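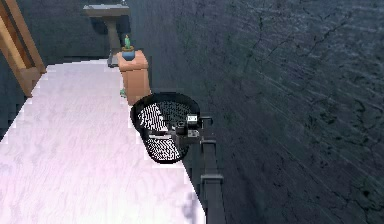 *Fig. 1. Pale veined surface against dark, cracked flooring.*

## Unit 4: Metamorphic Rock in Building

Students should read Chapter 3 of Dalen before the session. Marble forms when limestone is subjected to heat and pressure and its calcite crystals grow and interlock. Slate begins as mud or volcanic ash and splits along flat planes, a property known as cleavage.

The veins in marble are impurities such as clay or iron oxide, drawn out as the rock deformed.
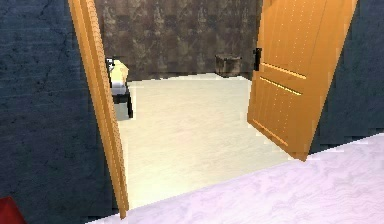 Page last changed: Saturday, July 15, 2023

### Terms required for the test

- **Foliation:** parallel arrangement of mineral grains
- **Protolith:** the original rock before metamorphism
- **Contact metamorphism:** change caused by a nearby body of magma

### Acid and stone

Calcite reacts with weak acids, including vinegar. The reaction removes polish and leaves a dull mark known as an etch. Most slates contain little calcite and resist such damage.

Samples 19 and 21 from the Budton quarry will be available in Room 107. Hand lenses must be signed out with Dr. Wendt. Written work is to be submitted to Mr. Phelan and should not exceed 726 words, excluding references.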